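Home | Threads | Saved | About

We use cookies to remember your settings. Accept / Manage

4 min read

Everyone with a tidy cupboard on the internet now owns clear plastic bins. I have been suspicious of them for years. This week I gave in and tried sorting the instant noodles into two. A thread, with complaints.

The claim, if you follow the Stoteo crowd, is that you buy less when you can see what you've got. They sell bins, so they would say that. A cardboard box also lets you see what you've got, if you look in the top of it.

Starting position: noodles in a heap on a shelf, soy sauce and beef all mixed up, one packet always sliding down the back. Not a crisis. I want that on record before anyone tells me my life was chaos.
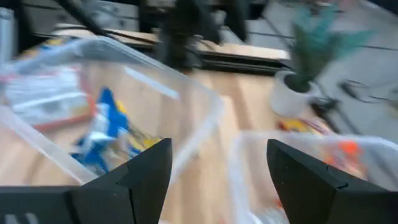 First gripe is the word "decant". Every guide wants you to take food out of its packet and put it in something prettier. With ramen that's daft. The wrapper tells you the flavour and how to cook it, and the colours do the sorting for you. Blue is easy to pick out through a clear wall even when you're barely looking, and the orange and red stuff goes in the other bin. I can't see what a printed label would add to that.

And yet there is a label. "Building Blocks 6", in black on white, on the front of a bin with noodles in it. I'm leaving it. It's no less useful than the ones that say PANTRY in curly writing.

Second gripe: these packets don't stack. The Fonero video I watched had them filed upright like records, all facing forward. Mine lean. One lies down, the next props itself on that, and there's a good deal of air in the bin that I've paid for.

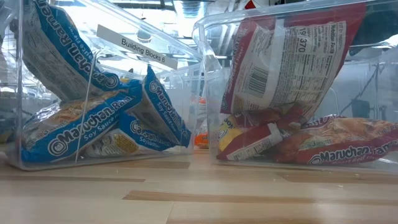 You can force them into line with dividers. Samonte will sell you dividers. You can see where this goes: a box, then a thing to go inside the box, then a label for the thing.

Someone replied to say I should measure the shelf first. Fine, I did. The shelf is 70 cm wide. It held the noodles perfectly well before I measured it.

Third gripe is the glare. Under the kitchen light a clear bin is mostly shine from certain angles, and you end up tilting your head to read the front of a packet. Less of a problem in daylight. I do most of my noodle eating at 11 at night.
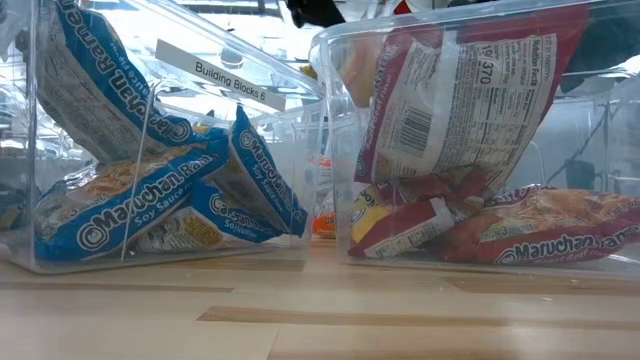
In fairness, splitting by flavour does work. Soy sauce on the left, roast beef on the right. I like soy sauce more, and now I can see when it's getting low without digging past the other lot.

I could have done it with two shoeboxes, though.

A Fula advert has already found me, offering a "complete dry goods system" in 17 pieces. I have noodles, rice and one bag of lentils I'm never going to cook.

Will report back on Thursday if they're still sorted. My money's on a beef one turning up in the soy sauce bin by then, and I'll probably be the one who put it there.

Previous | Next | Back to top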